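Notebook, Stekari kitchenware sorting
Mon 20 April

Good day in the utility room! We gave the whole shift to the arm and the mixed kitchenware, working on the washer top again because the height suits everybody and the sink is right there. Before the arm came in November, whoever was on returns did this sorting by hand, 200 pieces a shift, standing up, and then went straight on to the checking. By the end of it your eyes were no use for the checking, and that's the part we need a person for.

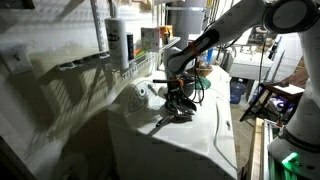 So the split we're trying now is that the arm does the picking and one of us does the looking. I love how this changes the talk in the room. Today we spent the better part of an hour arguing over what counts as a worn handle (still open, see the Drundero sheet), and I can't remember when we last had the energy for that.

Spoons are still the hard case. When they're nested, the grip point comes out wrong and I end up separating them by hand. Pots are much easier to plan for, lid or no lid. Log number for today's run is 302, same settings as last time except approach speed, down 15 percent. It felt calmer to work next to, and both of us on shift said so without being asked.

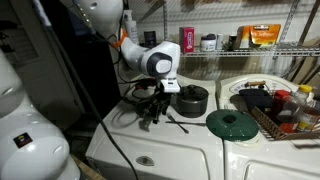
Gripper over the thin utensils, covered pot to the right.

One gripe from the people side: the person checking now waits on the arm, and waiting is tiring in its own way. We tried letting the checker call the next piece with the foot switch from Undis and it was so much better! You set your own pace again. I'd like that to become the normal way of working, so please try it before you vote on it.

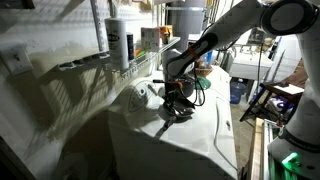 For next shift
- Foot switch on from the start, 2 people, swap at the break.
- Spoons in a separate batch.
- Ask Văduva about softer finger pads.
- Write down every piece you had to move by hand, even the silly ones.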